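Plarnari puts two-arm robot cells to work on computer refurbishment at Trumstead

Trumstead, 2019-06-15

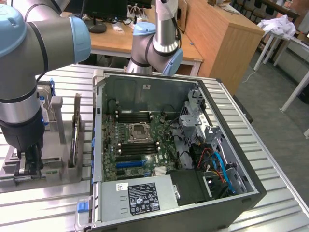

Plarnari, which repairs and resells used office computers, has started using robot arms for part of the work at its Trumstead site. The arms take on some of the handling of parts inside desktop computers, such as memory, cards and drives. Testing, fault finding, cleaning and final checks stay with the bench staff.

The first cell went into daily use this spring after a trial on the day shift. A second is being set up now and is due to start in October. Both were built by Zostau, which also trained the first group of operators.

No jobs are being cut as a result of the change. Staff whose benches are replaced by a cell have been offered either a place as a cell operator or a move to the test and grading area, at the same grade or higher. Everyone affected had an individual meeting before the first cell was ordered, and the terms were agreed in writing.

Why this work was chosen

Trumstead handles 1,384 desktop computers in a normal month. Most arrive from offices that are replacing their equipment, often several hundred machines of the same model at a time. Each one has to be opened, checked, fitted with the right parts and closed again before it can be sold with a warranty.

On the old line, one person did all of this at one bench. Staff told the company in last year's workplace survey that the worst part of the job was the long run of identical machines: leaning over an open case, pressing memory into place and pulling cards, hour after hour. Sore wrists and thumbs were the most common entries in the site's health log. A good deal of the work that needs thought, such as finding out why a machine will not start, was being left until the end of the shift when people were tired.

Plarnari looked at three ways of dealing with this. Shorter rotations helped a little but made it hard to keep track of orders. A powered hand tool was tried and dropped. The robot cell was the third option.

How the cell works

Each cell has two arms and a slatted metal worktable. The desktop is laid on its side on the table with the side panel off, so that the board and the drive bay can be reached from above. Parts such as hard drives and circuit cards stand upright in a fixture next to the computer, where an arm can pick them up with its gripper.

An operator prepares each machine, loads the fixture and starts the job. While the arms are moving, the operator works on the next machine at a bench outside the marked area. When the job is finished the operator looks over the inside of the case, checks that cables are clear and that every part is properly seated, and signs the machine off. Nothing leaves the cell without that check.

Processors are still fitted and removed by hand. So are cables, as they vary too much from one machine to the next, even within the same model. The company has no plans to change either of these.

The cell is used only for models that arrive in large batches. Small lots, damaged cases and anything unusual go to the manual benches as before. Four manual benches will be kept for this purpose after the second cell opens.

What has changed for staff

Operators work in pairs and swap between the cell and the test area halfway through each shift. Under the old arrangement some people spent a full week on the same task.

Training takes nine working days. It covers loading and starting the cell, clearing a stopped job, safe entry to the marked area and the basic setup for a new model. The course is open to anyone who has been on the site for six months, and no earlier experience with robots is needed. Training is done in paid hours. Operators who complete it move up one pay grade.

Any member of staff can stop the cell at any time and does not have to give a reason. Stops are logged so that the cause can be found, but they are not counted against the operator or the shift. This point was asked for by the staff representatives and is written into the site rules.

The first weeks were slower than planned. The grippers had trouble with one type of drive, and the fixture had to be changed twice. Operators also found that the table had been set too high for shorter people to inspect the case comfortably, so it was lowered. Both changes have been carried over to the second cell.

Output targets for the site stay as they were until the end of the year. They will then be looked at again with the staff representatives, using figures from both cells.

Effect on orders

Customers should notice little difference. Prices, grading and warranty terms are unchanged. Orders of 400 machines or more of a single model may be ready sooner once both cells are running, and the sales team will confirm dates when an order is placed. Smaller orders will follow the present timetable.

Sandhu, the transport firm that collects and delivers for Trumstead, will begin using stackable trays for incoming desktops in the autumn. The trays keep machines of the same model together and mean less lifting at the loading door. Customers who send in equipment through Sandhu do not need to do anything differently, apart from removing any loose accessories before collection.

Open afternoon

Families of staff, neighbours and local schools are invited to see the refurbishment hall at an open afternoon in October, when the second cell will be in use. Places are limited and should be booked through the Trumstead reception desk. Closed shoes must be worn in the hall, and children under 12 must be with an adult.

About Plarnari

Plarnari collects, repairs and resells desktop computers, laptops and monitors for businesses, colleges and public bodies. The Trumstead site includes the refurbishment hall, a parts store and a small trade counter. Equipment that cannot be repaired is stripped for usable parts and the remainder is sent for recycling.

Press enquiries: Plarnari press office, Trumstead. Photographs of the refurbishment hall are available on request.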